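Clirkgate kitchen notebook, July
Friday, Briterness (grapefruit ripple)

Picking up where I left off on the last page, because I ran out of space and then ran out of evening. The ripple is still icy. It's a better kind of icy than before, more of a crunch at the edges than a solid seam you could chip a tooth on, but if you run a spoon through the tub the ice cream gives and the ripple doesn't, and you end up with a naked scoop and a strip of frozen grapefruit left behind like a fence. So that's where we are.

Chinyere thinks I've been stubborn about the sugar and she's right (I'm writing it down so she can't say I never admit it). I kept the sugar low because the whole idea of Briterness is that it bites. But sugar is what keeps the thing soft in the freezer, and I've been asking the pectin to do a job that pectin doesn't do. Pectin makes it thick. Thick and frozen is just frozen.

What I made this morning

One batch of ripple, split in half once it was cooked. Same fruit, same peel, same pan, so at least this time I'm comparing something with itself! Total cooked weight before the split was 1030 g, which is less than I wanted. I let it go too long while I was on the phone to Kovács about the late cream.

Half A: glucose syrup swapped in for part of the table sugar. Stirred in off the heat, which was a mistake, it sat in the bottom in a clear slug and I had to warm everything again to get it to go in. Next time put it in with the juice at the start.

Half B: same as A, plus the dextrose. I was scared of the dextrose because the last time I used it the ripple never set up at all and bled pink through the whole tub. Used a much smaller spoonful this time. Yes I weighed it, it's on the batch card, and no I'm not copying it here until I know whether it's any good.

Both halves looked the same in the pan. Both tasted the same warm, too, or close enough that I couldn't pick one out when Ese handed me the spoons with her hand over the labels. Warm tasting is nearly useless for this. Everything tastes sweeter warm. I have written that in this notebook before, probably more than once.

Peel

I need to talk about the peel. I've been blanching it and throwing away the water and then blanching it again, the way you would for marmalade, and it comes out lovely and tender and tastes of almost nothing. All the bitterness we're supposed to be selling goes down the sink. So today I blanched once only, short, and cut the strips finer so they wouldn't be leathery. Much more like it. There's a proper bitter kick at the back of the tongue that hangs around after the cream has gone.

Ese says it's too much. Ese also says black coffee is too much, so I'm taking that under advisement. But she did make a good point, that the bitterness comes in lumps: you get nothing, nothing, nothing, then a strip of peel and your face folds up. She'd like it spread through the syrup. I could infuse the peel in the hot juice for a while and strain most of it out, keeping a few strips for looks. Or I could grate some zest in at the end, but the zest gives you perfume and not much bitterness, and I don't want it smelling like dish soap.

To try: infuse, strain, put back only the fine strips. Taste the syrup by itself before and after.

White pith: leave more on than I've been leaving. I've been trimming like a surgeon and the pith is where a lot of the bitter lives.

Base

Didn't touch the base this week except for the Fatby. For anybody reading this who wasn't here for that conversation, Fatby is the milk powder blend we've been using up from the shelf by the walk-in, and I wanted to see whether the base could carry less of it. It can! The mouthfeel is a little thinner but the grapefruit reads much cleaner, I suppose there's less milkiness to get through. With the old amount there was a cooked-milk taste sitting on top of everything, like the skin off a custard. Fine in the vanilla. Not fine here.

The downside is that it melts faster. I left a scoop of the old base and a scoop of the new base side by side on the counter and the new one had a puddle under it well before the other. I wouldn't care in a tub but I do care for the scooping cabinet, where the lid is up half the day.

Chinyere suggested aging the mix overnight, which we've been skipping for this one because of the fridge space. She's probably onto something. The other flavors get their night in the fridge and we've been treating this one like a stray. I've cleared part of the bottom shelf and stuck tape on it with BRITERNESS written across it in capital letters, so please don't put the pastry butter there. Please.

Churn and layering

Churned after lunch. Machine was already cold from the vanilla, so it came down quickly, and I pulled it a bit softer than usual so the ripple would fold without tearing. Then the usual scramble. The ripple has to be cold when it goes in or it melts a channel for itself and all slides to the bottom, but if it's too cold it comes off the spatula in a clot. Half A was fine. Half B was looser and ran down the side of the tub, and I thought here we go again, but once I'd got the next layer of ice cream over it, it stayed put.

Used a squeeze bottle for the last tub of B just to see. I like it. Neater lines, less of me scraping around with a spatula while everything goes soft. The peel strips blocked the nozzle, of course, and I ended up cutting the tip wider with the kitchen scissors. If we go with the infused version and fewer strips, this might solve itself.

Keep the lines thinner than you think. When I pulled the old tubs out of the freezer to compare, the thin lines were always softer to eat than the thick ones, even from the same batch of ripple. A fat blob freezes like a pebble and there's not much any recipe can do about that.

Freezer

Tubs went to the back of the hardening freezer, with A on the left and B on the right. Labels on the lid AND on the side. Last time the lids got swapped by somebody (me) and I spent a whole tasting praising the wrong batch.

Wrote the time on each one. I'd like at least a full night before we judge anything. I did open one tub of B early, just one, just a corner, and the ripple was still soft and shiny, but the ice cream around it was too, so that tells me nothing except that I have no patience.

Color

Not worried about it yet but putting it down. The ripple cooks out to a sort of tea color and people will expect pink when they read grapefruit. The red-fleshed fruit starts out beautiful and then an hour in the pan takes it all away. Ese would like a bit of beet. I don't love it, you can taste the dirt even in a small amount, and I'd like the ingredient list to stay short enough to read standing up. Cherry juice would do it but then it's a cherry flavor with a secret. Maybe a shorter cook with a wider pan, to drive the water off faster and leave more of the color behind. The wide pan is the dented one and it wobbles, so mind your wrists.

If it ends up tea colored it ends up tea colored. The marmalade people manage.

Cream

Kovács finally turned up with the cream, with apologies and the wrong invoice. The cream is good though. I've put the invoice in the folder with a note on it. Chinyere, can you call them? I've used up all my nice voice for this week.

Also we're low on the glucose, the open bucket is mostly sides. I scraped out what I could with a wet spoon (wet it first, otherwise you'll be there till winter). There's a sealed one behind the flour. Don't open it till the old one is properly empty, we had both open in spring and it was a sticky nightmare.

Next

Taste A against B, cold, straight from the scooping cabinet and not from the hardening freezer. I want to know what the customer gets and not what the thermometer gets.
Infused peel version.
Wide pan.
Age the base overnight and do the counter melt test again, same scoop, same spot, away from the window this time.
Ask Ese to taste after she's had coffee.
Wash the squeeze bottle, which I left in the sink. Sorry.

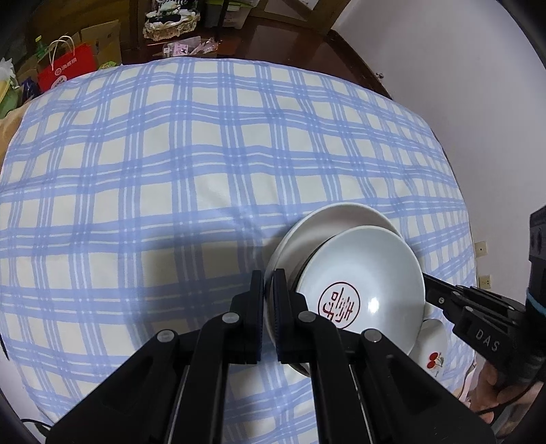 TASTING NOTES

Opened both after their night in the freezer and had a go before the deliveries. A is still firmer than the ice cream around it but it comes away with the scoop now, no fence. B is the one. Soft, a bit chewy, stays in its line, and the bitterness comes up slow after the cream. Chinyere had a second helping of B without being asked, and she usually stops at a spoonful.

Complaints about B: it's sweeter than I'd like at the very front. The dextrose isn't especially sweet for what it does, so I think the answer is to pull back the table sugar a touch and leave the rest alone. A few grains of salt helped when I sprinkled them on top of mine, but Ese couldn't taste any difference between salted and plain, so maybe I was imagining it. Try it in the syrup anyway.

Peel strips are nicer frozen than I was expecting. Not leathery. The thicker ones from the start of my cutting, before I'd sharpened the knife, are still a bit like chewing a shoelace.

Going ahead with B as the starting point and copying the weights off the batch card onto the clean sheet this afternoon. The leftover A is in the staff freezer, help yourselves, there's over half a tub.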